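Jerbridge Highway Structures Office
Routine Inspection Checklist, Form B, with Inspector Comments
Structure: Galindo Footbridge, crossing the Tukdale Channel
Date of inspection: 12/05/2018
Previous routine inspection on file: March, prior year

## 1. Purpose and Scope

This checklist records the routine visual inspection of the Galindo Footbridge. The bridge is a two-hinged steel arch with a concrete deck hung from vertical rods. It carries people on foot and bicycles between the Tukdale landing and the Clindano path. Maintenance vehicles are not permitted on the deck.

The inspection covered all parts that can be reached from the deck, from both banks, and from the fixed access ladder at the east abutment. Parts below the waterline were not inspected and remain subject to the separate underwater program.

Ratings used on this form:

- **A** – Acceptable. No action needed.
- **M** – Monitor. Record again at the next routine inspection.
- **R** – Repair. Place on the work list.
- **U** – Urgent. Report to the duty engineer before leaving the site.
- **NI** – Not inspected. A comment is required.

A rating may not be left blank. Where one item contains several parts in different condition, the worst rating applies and the comment must identify the part.

## 2. Before Entering the Structure

- [x] Prior report and drawings reviewed
- [x] Open work orders checked against the prior report
- [x] Channel level confirmed as below the ladder landing
- [x] Warning signs placed at both approaches
- [x] Harnesses and lanyards checked and tagged
- [x] Radio contact made with the office
- [ ] Key for the east access gate collected

**Comment:** The key on the office board did not fit the east gate. The lock appears to have been changed after the last inspection, and the key register was not updated. Entry was delayed until a matching key was brought from the Jerbridge yard. The register is to be corrected and the old key withdrawn.

Drawings and forms are to be laid out flat and checked for the current revision before the team goes onto the bridge. Sheet 4 of the set issued for this inspection was an earlier revision and showed the old drain layout. The correct sheet was obtained and the old one marked void.

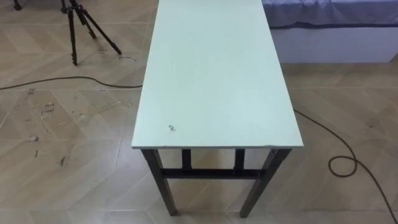
## 3. Approaches and Abutments

| Item | Rating | Comment |
|---|---|---|
| 3.1 West approach slab | A | No settlement seen at the joint with the deck. |
| 3.2 East approach slab | M | Slight lip at the joint. Not a trip hazard at present. Measure again next time. |
| 3.3 West abutment face | A | Old surface cracks, sealed. No new staining. |
| 3.4 East abutment face | M | Damp patch below the bearing shelf. See 3.8. |
| 3.5 Wing walls | A | Vegetation cleared as requested in the prior report. |
| 3.6 Slope protection | R | Stones displaced at the foot of the east bank, downstream side. |
| 3.7 Access ladder | A | All rungs tight. Paint worn at the hand positions. |
| 3.8 Bearing shelves | R | East shelf holds silt and leaves. Drain hole blocked. |

**Comment on 3.6:** The loss of stone is limited to the lower part of the slope and does not reach the abutment footing. The repair should be carried out while the channel is low. New stone should match the size given on the drawings. Smaller stone was used in an earlier repair and has washed out.

**Comment on 3.8:** The blocked drain hole is the likely source of the damp patch at 3.4. The shelf should be cleaned first and the abutment face looked at again after it has had time to dry. No sealing work should be ordered until this has been done.

## 4. Arch Ribs and Hinges

| Item | Rating | Comment |
|---|---|---|
| 4.1 Upstream rib | A | Paint sound. Line of the rib appears true by eye. |
| 4.2 Downstream rib | M | Light rust at two splice plates near the crown. |
| 4.3 Cross bracing | A | No bent members. No missing bolts. |
| 4.4 West hinges | A | Clean and free of debris. |
| 4.5 East hinges | R | Grease hardened. Cover plate loose on the downstream hinge. |
| 4.6 Splice bolts | A | Sample of 20 checked by hand and by hammer. None loose. |

**Comment on 4.2:** The rust is on the surface only. The plates were brushed at one edge and the steel beneath was found sound. Spot painting may be combined with the next planned paint work and need not be ordered alone.

**Comment on 4.5:** One of the four cover plate screws is missing. The plate was secured on site with a temporary tie. A permanent screw of the same grade is required. The hardened grease should be removed and replaced at the same visit. The prior report rated this item M and the grease was to be renewed within the year. No record of that work was found.

## 5. Hangers

The bridge has 27 numbered hanger positions on each side, counted from the west. Each hanger is to be viewed over its full length, and the lower connection is to be touched.

| Item | Rating | Comment |
|---|---|---|
| 5.1 Upper connections | A | Viewed from the deck with field glasses. |
| 5.2 Rods | A | No visible bend or nick. |
| 5.3 Lower connections, upstream | A | All lock nuts in place. |
| 5.4 Lower connections, downstream | R | Lock nut backed off at position 20. |
| 5.5 Protective sleeves | M | Several sleeves faded and brittle. None split. |

**Comment on 5.4:** The main nut was tight and there was no sign that the hanger had lost load. The duty engineer was consulted by radio and agreed that the item could be rated R. The lock nut was tightened by hand and marked with paint so that any later movement can be seen. A torque check is to follow. Positions on either side were checked again and found in order.

Inspectors are reminded that a lock nut is not to be judged by sight alone. Paint across the threads can make a loose nut look fixed.

## 6. Deck, Joints, and Drainage

| Item | Rating | Comment |
|---|---|---|
| 6.1 Deck surface | A | Non-slip finish intact. |
| 6.2 Deck underside | M | Fine cracks near midspan, unchanged from the prior sketch. |
| 6.3 West joint seal | A | Seal seated along its full length. |
| 6.4 East joint seal | R | Seal torn at the downstream end. |
| 6.5 Deck drains | R | Two drains blocked on the upstream side. |
| 6.6 Load sign | M | Legible but faded. |

**Comment on 6.4:** Water passing through the torn seal falls on the east bearing shelf. The repair should be placed on the same work order as items 3.8 and 4.5.

**Comment on 6.5:** Both drains were cleared of loose matter by hand, but water poured in as a test drained slowly. The pipes should be flushed from below.

Sketches of the underside cracks are to be redrawn in full at every inspection, including where no change is found. Copying the earlier sketch is not accepted. The two sketches are to be placed next to each other and compared at the office before the rating is made final.

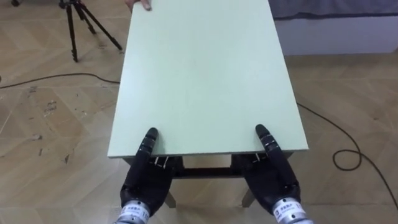
Where the comparison shows growth in length or a new branch, the rating is to be raised by at least one step and the engineer informed in writing. In this case the comparison showed no growth, and the rating of M is carried forward.

## 7. Railings and Lighting

| Item | Rating | Comment |
|---|---|---|
| 7.1 Top rail | A | Continuous and secure. |
| 7.2 Posts and base plates | M | Standing water at one base plate, west end. |
| 7.3 Infill mesh | R | Mesh loose at one panel, sharp end of wire exposed. |
| 7.4 Lamps | NI | Circuit off during the visit. |
| 7.5 Conduit and covers | A | Covers closed and screwed down. |

**Comment on 7.3:** The wire end was bent back and taped before the bridge was reopened. The panel is to be refixed with new clips. The tape should not be left as the final repair.

**Comment on 7.4:** The lamps are to be checked after dark by the electrical section and the result added to this form. The form may not be closed until that entry has been made.

## 8. Work List Arising

1. Clean east bearing shelf and clear drain hole (3.8).
2. Replace torn east joint seal (6.4).
3. Renew hinge grease and fit missing screw, east hinges (4.5).
4. Torque check, downstream lower hanger connections (5.4).
5. Refix mesh panel (7.3).
6. Flush blocked deck drains (6.5).
7. Replace stone at foot of east bank (3.6).

Items 1 to 3 are to be carried out in that order under one work order. Item 4 is to be done by the Jerbridge office and not by contract. The cost code for the Clindano path may be used for item 5 only. Any single item estimated above $1,000 requires a separate approval form.

## 9. Leaving the Site

- [x] Temporary tie and tape locations recorded
- [x] Tools counted and matched to the issue sheet
- [x] Access gate locked
- [x] Signs removed from both approaches
- [x] Office informed by radio
- [ ] Lamp check entered (see 7.4)
- [ ] Key register corrected

**Status of form:** Open, pending the two entries above. Copies to the Jerbridge records room and the maintenance section.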